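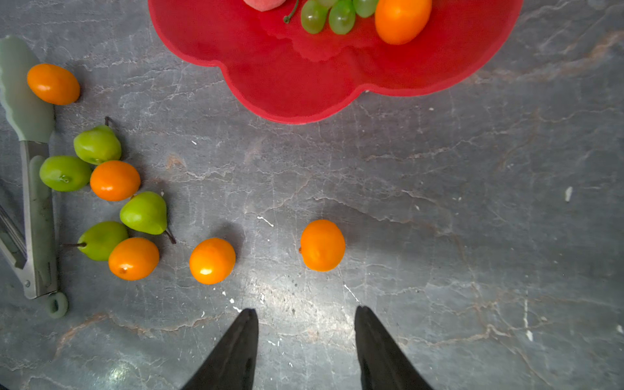 花形浅盘摆果：用食品夹在石面台上拣取和摆放小型水果

整理：Annag Shearer
校对：Miłosz Wróbel
更新：2023年12月6日

适用范围

本页讲解在石材或石纹台面上，用长柄食品夹把散放的小型水果逐件移到花瓣形浅盘里的做法。水果可以是鲜果，也可以是陈列用的仿真果。两者夹取手法基本相同，清洁和存放要求不同，文中分开写。

不适用于带支架的多层果盘、深碗和提篮。切开的水果也不在范围内，切面出汁后的夹取力度和摆放次序都要另行考虑。

页面原为 Kedham 展厅的台面布置说明，后来 Stutbridge 的门店也在用，措辞因此改过几次。两处的台面材质不同，与台面有关的段落以石面为准，木台面参见文末的补充。

用具

长柄食品夹一把。夹头以宽而扁的圆片形为宜，表面包硅胶或整体为硅胶。全金属夹头也能用，夹鲜果时需减力。夹身末端带环的，可以挂放，有的环兼作锁扣，使用前先确认锁扣已经松开。

浅盘一只。花瓣形、边缘略微上翘的盘子最方便，盘边的起伏能挡住圆果，外圈不容易滚落。颜色不限。深色或饱和色的盘子适合配浅色果，浅色盘适合配深色果。

无绒布两块，一块微湿，一块全干。

软毛刷一把，用于仿真果的凹陷处和果梗根部。

防滑垫片若干，剪成小块，垫在盘底。抛光石面上推荐使用，哑光石面可以省去。

水平尺一把，短的即可。只在首次定台面位置时用。

夹子的选择

夹头的形状决定能夹什么。圆片形夹头接触面大，压强小，适合葡萄、樱桃、小番茄、小柑橘。齿形夹头抓得牢，但会在果皮上留印，仿真果的涂层也会被齿尖刮花。镊形夹头适合摆果梗和叶片，夹整果容易打滑。

夹头内侧如果有凸纹，凸纹的方向应当与夹臂垂直。与夹臂平行的凸纹会把圆果往前推出去，收夹时果子从夹头前端弹出，多半是这个原因。

弹力要适中。判断方法：单手自然握住夹臂中段，拇指和食指轻轻合拢，夹头应当能够完全闭合，松手后能自行回到全开。需要整只手用力才能合拢的夹子，长时间操作手会发颤，末段的摆放会越来越不准。弹力太弱的夹子放果时不会主动张开，果子黏在夹头上，甩一下就偏位。

长度方面，站立操作选夹臂较长的，坐着操作选较短的。夹臂太长，夹头端的偏移会被放大，手腕转一点，夹头就扫过一片。开口方面，夹子全开时夹头间的距离应大于最大那件水果的直径，并留有余量。Tokarz 的标准夹全开为 7 厘米，夹小柑橘没有问题，夹大桃子就不够，大桃子直接用手放。

握法

握夹的位置在夹臂中段偏前。握得太靠后，力臂长，合拢力难控制；握得太靠前，手会挡住视线，也容易碰到盘里已经摆好的果子。

掌心朝内，拇指在一侧，食指和中指在另一侧，无名指和小指收拢，不参与用力。手腕保持平直。需要改变夹头朝向时，转前臂，手腕不要折。

垂直下夹和倾斜下夹各有用途。果子单独放着，周围有空，用垂直下夹，夹头从上方落到果子两侧。果子紧挨着别的果子，用倾斜下夹，一片夹头先贴着台面插进缝隙，另一片再合过来。紧挨着的圆果用垂直下夹，往往会把旁边的一并推走。

台面准备

石面台的问题有三个：滑、反光、纹理干扰。

滑。抛光面摩擦小，圆果受到一点侧向力就滚。先用微湿的布擦一遍，再用干布擦净。水膜会让摩擦更小，必须擦干。不要在石面上铺湿布来防滑，湿布会在浅色石材上留下水印，也会使鲜果底部受潮。

反光。灯从正上方照下来时，抛光面会出现亮斑，亮斑里的浅色小果轮廓不清，容易判断错位置。处理办法是换一个站位，或者把散放区挪到亮斑外面。调灯也可以，把主灯移到操作者的侧后方，亮斑就落到台面远端去了。不建议在石面上铺消光喷剂。

纹理。带脉纹和白点的石面，远看时细脉像果梗，白点像碎屑。拣果前先用手掌在台面上抹一遍，摸得到的是碎屑，摸不到的是石纹。浅色的小果不要放在脉纹密集处，放在底色均匀的位置更好找。

水平。台面略有倾斜，人眼看不出来，圆果会慢慢滚。首次布置时用水平尺在散放区和盘位各量一次，横向、纵向都量。倾斜明显的，把散放区定在低侧，盘位定在高侧，散放区前沿放一根卷起来的干布挡住。

分区

台面分成三个区：盘位、散放区、夹子位。

盘位在操作者正前方偏远的一侧。放得太近，手臂要往回缩，肘部没有活动余地。盘底到台面后沿至少留出 5 厘米，方便擦拭，也避免外圈果子靠到墙面。

散放区在盘位与操作者之间，偏惯用手一侧。小果从容器里取出来后放在这里，散开，不要堆。堆着的果子只有最上面一层好夹，夹走一件，下面的就塌下来。散放区的大小以不伸直手臂就能够到最远的果子为准。

夹子位在散放区的旁边，夹头朝前，末端朝操作者。夹子平放，两臂与台面边缘垂直，拿起来就能用。不要把夹子横放在盘子和散放区之间，取果的路线会被挡住。夹子也不要架在盘沿上，盘沿有弧度，夹子滑下来会砸到果子。

三个区之间保持空隙，让夹头有下落和抬升的余地。空隙不够时，先缩散放区，不缩盘位。

果子的准备

鲜果：洗净，沥干，用干布逐个按干。不要搓。葡萄如果要成串摆，留梗，剪成小枝；单粒摆的，连蒂剪下，留一小截果蒂，直接拽下来的葡萄蒂口会出汁，夹头沾了汁就打滑。桃子表面的绒毛用软布顺着擦，擦得太重，果皮颜色会不匀。冷藏过的果子要先在室温下放 30 分钟，表面的凝水散掉以后再夹。

仿真果：用软毛刷扫掉凹陷处的灰，再用微湿的布擦。果梗和果体之间是粘接的，刷的时候顺着果梗方向，横着刷容易松动。光面仿真果上的指纹很显眼，擦过之后就只用夹子拿，或者戴薄手套。涂层掉色的放到盘底或盘子背面，掉得多的直接换。

鲜果和仿真果不要混放在同一只盘里。分开存放，分开清洁，夹子也各用各的。夹过仿真果的夹子没洗之前不要夹鲜果。

分拣

按大小分，不按种类分。大件先上盘，小件后上。分拣时在散放区里把大件推到靠近盘位的一侧，小件靠近操作者。用夹头的侧面推，推的时候夹子合拢，速度放慢。

形状不规则的单独归到一边。梨形、长圆形的果子在石面上会绕着自己的窄端打转，推的时候推宽端。

带梗的成串小果归到散放区外侧，梗朝外，梗朝里会勾住别的果子。

摆放顺序

第一步，定盘。把盘子放到盘位，花瓣形盘子让一个花瓣正对操作者。这样左右对称，后面找位置有参照。抛光石面上先垫防滑片，垫片在盘底圈足的内侧，从外面看不到。用手指轻推盘沿，盘子不动即可。

第二步，放大件。桃子、苹果、大橙这一类，放在盘子的后半部分，偏左或偏右，不要放正中。大件底部要有两处以上接触，一处是盘底，另一处是盘沿内侧或者另一件大果。只靠一个点站着的大果，小果一碰就转。大件用手放，或者用大开口的夹子，夹的时候夹在最宽处稍下方。

第三步，放中件。小柑橘、李子、杏放在大件的两侧和前方，贴紧。贴紧的意思是放下时夹头带着果子向大件方向轻轻靠一下，感到有阻力再松开。不靠这一下，两果之间会有缝，后面小果掉进去就难取出来。

第四步，放成串的。葡萄枝搭在大件与中件之间，梗向外垂，或者绕到果子后面藏起来。梗外垂的，末端不要超出盘沿太多，擦台面时会被布带到。夹葡萄枝时夹梗，不夹果粒。梗太细夹不住，就夹最靠近梗的两粒，减力。

第五步，填小件。樱桃、小番茄、单粒葡萄填在花瓣的凹处和大件之间的空隙里。花瓣形盘子每一瓣都是一个浅窝，小果放进去不会滚。从远端填起，往近端退，夹头不必越过已经摆好的部分。

第六步，转看。人绕到侧面看，盘子不转。盘子一转，靠摩擦停住的果子会移位。侧面看有没有悬空的、有没有背面朝外的。需要调的，用夹头侧面轻拨，幅度要小。

第七步，清台。散放区剩下的果子收回容器，微湿布擦一遍，干布擦一遍。夹子清洁以后挂起或平放。

单次夹取的动作分解

新手常常把夹取当成一个动作来做，下夹、合拢、抬起连在一起，果子容易飞。拆开练比较快。

下落。夹头张开到比果子略宽，不要全开。全开时夹头边缘会碰到旁边的果子。夹头落到果子最宽处的高度，停。

合拢。两片夹头同时接触果子。如果一片先碰到，果子会向另一片滚，这时不要追，等它靠到另一片再合。合到果子不动为止，再加一点点力。鲜葡萄看到表皮下陷就已经过了。

抬起。先竖直抬，离开台面再横移。贴着台面拖，夹头的下缘会刮到石面，硅胶夹头会发出涩响，金属夹头可能留下灰线。

横移。速度均匀。路线绕过盘沿最高处，从花瓣之间的低处进盘。

放下。果子先碰到盘面或支撑果，再松夹。在半空松夹，光滑的果子会弹一下。松的时候两片夹头一起张开，张开幅度仍然以略宽于果子为准，随后竖直抬走。

Jae-in Myung 在 Kedham 带新人时的要求是先练抬起和放下，横移放到后面，练习用仿真果，在石面上直接做，掉了也不必更换。每次练习最多 30 分钟，再长手会僵。

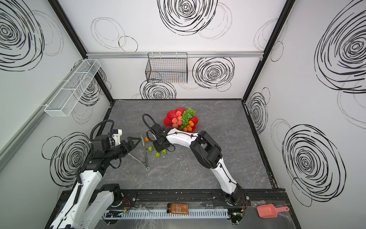 夹子斜放在台面上时，应该先把它摆正再拿，还是直接拿起来用？

直接拿起来就行，手从末端的环那一侧接近，捏住夹臂中段，抬离台面后再调整夹头的朝向。在台面上把它拨正容易扫到散放的小果，金属夹臂擦过抛光石面也可能留下灰色的印子。

配色

配色不是必需项，有余力再做。

盘子是饱和的红色时，浅绿和橙色的果子最清楚，深红的樱桃和李子会融进盘底，放在浅色果子上面才看得出来。半透明的有色盘要注意底下的台面，深色石面会使盘色变暗，浅色石面会使盘色偏亮，同一只盘换了台面，效果差很多。

相同颜色的果子不要排成一条直线。在盘子两端各放一处，中间用别的颜色隔开。

白色或黄色的果子放在光照到的一侧，深色果放在背光一侧。反过来放，深色果的高光很刺眼，浅色果显得发灰。

果梗和叶片的颜色也算在内。深绿的梗压在浅绿的果粒上很明显，摆得不好像是掉了东西在上面，所以梗要有来有去，一端连着果，另一端伸到盘沿或者果子背后。

高度

浅盘的堆放高度以不超过盘沿到最大果子顶部为宜。小果可以搭在两件中果之间的鞍部，不要搭在大果顶上。

后高前低。前沿的一排只放单层，视线能够从前沿一直看到后面的大果。四面都能看到的台位，例如岛台，中间高、四周低，大件改放在盘子中部，用两件以上互相靠住。

堆完后用手掌轻拍台面一下，看有没有果子移动。会动的重新放。仿真果重量轻，拍台面时比鲜果更容易移位，放的时候要找更深的窝。

仿真果太轻、怎么放都滚的，可以用透明可移除胶点，粘在果子与果子之间，不粘在盘面上。胶点粘盘面，取下来时盘子的光面会留一圈雾痕。Erkis 的胶点规格较小，藏得住，取下时要转着揭，直着拉会把涂层带下来。

常见问题与处理

果子从夹头前端弹出。夹得太靠前，或者夹头有油。夹头往前伸，让果子落在夹头中部；夹头用洗洁精洗过再擦干。

果子在夹头里转。长圆形的果子夹在了长轴两端。改为夹短轴，夹头与果子的长轴平行。

夹起来带出旁边的果子。两果之间有水或者汁，黏在一起。放下，用夹头从缝里分开，擦干再夹。

放下后盘里别的果子跟着滚。支撑没做好。看滚的那一件底下是不是空的，空的先填小果，再放回去。

盘子移位。防滑片受潮或沾灰。取出来洗净晾干，正反面都要擦。垫片变硬就换掉。

夹子张不开。锁环卡住。夹头朝上或朝下，视锁环的构造，轻捏夹臂同时拉动末端的环。有的夹子靠重力锁定，夹头朝上时一捏就锁，操作中夹头始终朝下就不会误锁。

石面上有灰线。金属夹臂蹭的。先用微湿的布加少量中性清洁剂擦，不掉再用石材专用膏。不要用酸性清洁剂，大理石遇酸会失光。

浅色小果找不到。从侧面低角度看台面，圆的东西有影子，石纹没有影子。

葡萄掉粒。梗已经干缩。干缩的枝不再成串使用，剪下单粒填缝。

清洁与存放

夹子每次用完都洗。硅胶夹头与金属臂的接缝是最容易积垢的地方，用软毛刷蘸温水刷，水温不超过 50 度，接缝处的胶条遇到太热的水会松。夹臂上带凸纹或嵌条的，沿着纹路刷。洗完张开夹子晾，合着晾里面不干。

盘子手洗。半透明有色盘不进洗碗机，多洗几次会发雾。洗完用干布擦，水滴自己干掉会留白圈，深色和饱和色的盘子上特别明显。

仿真果不泡水。内部有泡沫芯的吸水后会胀，粘接处开裂。脏得厉害的用微湿布加中性清洁剂擦，再用清水布擦一遍。存放时分格，桃子这类带植绒表面的单独包，和光面果放在一起，绒毛会沾到光面上。存放的地方避光，红色和橙色褪得最快。

鲜果盘当天收。室温下的鲜果盘先收掉有破皮的，再收葡萄和樱桃，桃子和柑橘可以多放一阵。收下来的果子尽快冷藏或者食用，不要原样留到次日再摆。

石面台收工后的检查：盘位有没有水圈，散放区有没有汁点，夹子位有没有锈迹。汁点在大理石上停留的时间越长越难处理，柑橘类的汁含酸，见到就擦，不必等到收工。

检查用语

Stutbridge 的记录表用的是下面几个说法，沿用的人较多，一并列出。

稳：手掌轻拍台面后无移动。

满：从前方平视，看不到盘底中部。盘沿和花瓣尖端可以露出。

净：盘沿、台面、夹头无水、无汁、无指纹。

松：果子之间有缝，但不滚。松可以接受，不必返工。

空：果子下方无支撑。空必须返工。

Maja Szewczyk 提过一项修改，建议把“松”再分成两级，前沿的松和后部的松分开记录。Kedham 没有采用，Stutbridge 的表上从四月起多了一栏，填不填由当班的人决定。

左手操作

左手操作时散放区移到左侧，夹子位也在左侧，盘位不变。大件的位置不需要镜像，以灯光方向为准。带锁环的夹子左右手通用，侧面带拨扣的夹子多数按右手设计，左手使用时拨扣会抵住掌根，容易误触，换末端锁环的款式。

两人配合时，一人拣果，一人摆放，中间用一只小碟过渡。不要在空中交接。两把夹子同时伸进盘里，碰到的概率很高，摆放的人在盘里时，拣果的人停在盘沿外面。

木台面补充

木台面摩擦较大，圆果不容易滚，散放区前沿的布卷可以省去。木面怕水，微湿布要拧得更干，擦完立刻用干布跟上。防滑片不要长时间压在上油的木面上，会留印，收工时一并取走。

木纹的方向影响果子滚动，横着木纹滚得慢，顺着木纹滚得快。散放区按木纹与台面前沿平行的方向布置。

夹臂蹭到木面不会有灰线，会有压痕。压痕浅的用湿布敷一会儿能回弹，深的只能打磨。

未尽事项

带叶的柑橘、带壳的小果、草莓，目前没有单独的段落。草莓夹蒂叶不夹果肉，其余按小件处理。带壳的按中件处理，硬壳不怕压，可以用全金属夹头。

Sointu Koskela 正在整理岛台四面可视的摆法，配有俯视简图，完成后另开一页，本页的“高度”一节届时会缩短，改为指向新页。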